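Daypack for kid's first overnight hike: repair the old one or buy new?
Forum > Gear > Packs and Bags

wattle_and_daub
Original poster
We're doing the Miranda loop in March with our eldest, who is nine. It's one night, hut accommodation, flat for most of the first day and then the climb up to the Favano saddle. She'll carry her own sleeping bag, jacket, lunch and water. I'll have everything else.

She already has a small pack in good nick apart from the main zip, which has started splitting behind the slider. The fabric is fine and the straps are fine. My partner reckons we should buy a proper hiking pack with a hip belt. I'd sooner fix this one, as she'll outgrow anything we buy by next year.
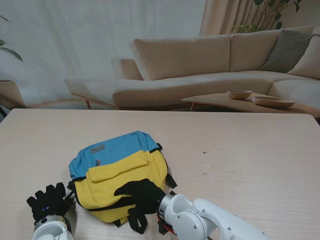

Replies (9)

Skisidora
Fix it. When a zip splits behind the slider it's nearly always the slider that's worn, and the teeth are still good. Squeeze each side of the slider gently with pliers, a little at a time, and test it after each squeeze. If you go too hard you'll crack it and then you do need a new one.

A replacement slider costs a few dollars. Check the back of the old one for a number, which tells you the size.

tin_billy
I'd go the other way. A sleeping bag, jacket and water is a real load for a nine-year-old. School-type bags put all of it on the shoulders. We did the Miranda loop with ours at the same age and the saddle climb was where the whingeing started. We bought a secondhand pack with a belt for the next trip and had no complaints.

If money is the issue, try the gear library in Jestitz. They hire kids' packs by the weekend.

wattle_and_daub
Original poster
Didn't know Jestitz had a gear library, thanks. Is it run out of the hall?

tin_billy
Yes, around the side. Open mornings only.

goat_track_507
Hip belts on kids' packs are mostly decoration. Most nine-year-olds haven't got the hips for the belt to sit on. What matters is total weight and getting the heavy stuff close to the back. Take the water off her and carry it yourself, then the bag she's got is plenty.

For comparison, this is the same sort of bag with the compartment open. Soft items go in the bottom, lunch and anything heavy against the back panel, jacket on top where she can grab it.

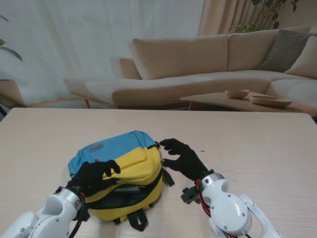 Yellow and blue backpack, zip compartment open below the flap.

tin_billy
I don't agree that they're decoration. A cheap one is, sure. A decent one with an adjustable back length does take weight off. My physio said the same thing.

goat_track_507
A decent one with an adjustable back is also three times the price and weighs more empty. We can agree to differ.

Skisidora
Back to the zip. If the pliers don't work, unpick the stitching at the end stop, slide the old slider off, feed the new one on and sew across the end with heavy polyester thread. Don't use cotton, it rots. Rub a candle along the teeth when you're done.

While you've got the needle out, have a look at where the shoulder straps join the bag. That's the seam that goes on kids' packs, more often than the zip. Tug each strap hard and watch for the stitching opening up. If it does, sew a box with a cross through it over the old line.

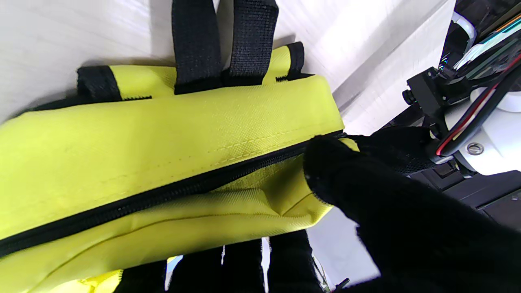
The two black straps on a yellow pack.

ridge_pudding
I've walked the Miranda side plenty of times. Nobody's mentioned rain yet. Whatever pack you end up with, line it with a heavy garbage bag and twist the top shut. Pack covers blow off on the saddle and they do nothing for water running down the back. A wet sleeping bag will wreck her night a lot faster than sore shoulders.

Also, the hut tank was low when we were there last March. Carry enough from the creek crossing before the climb, and treat it.

goat_track_507
Agree on the liner. Disagree on the creek, there's stock above it. I fill up at the car park and carry the lot.

ridge_pudding
That's why I said treat it.

wattle_and_daub
Original poster
Update. The pliers worked on the second go and the zip has held so far with her schoolbooks in it. I checked the straps as well, and one had a few loose stitches, so I've gone over it with polyester thread. It looks ugly but it's tight.

We loaded it with her sleeping bag, jacket and lunch and she did a lap of the oval with no complaints. I'll carry the water. My partner still wants to try one from Jestitz, so we'll go in and let her compare the two before we decide.

tin_billy
Good plan. Put the same gear in both and get her to walk up some stairs. The oval won't tell you much.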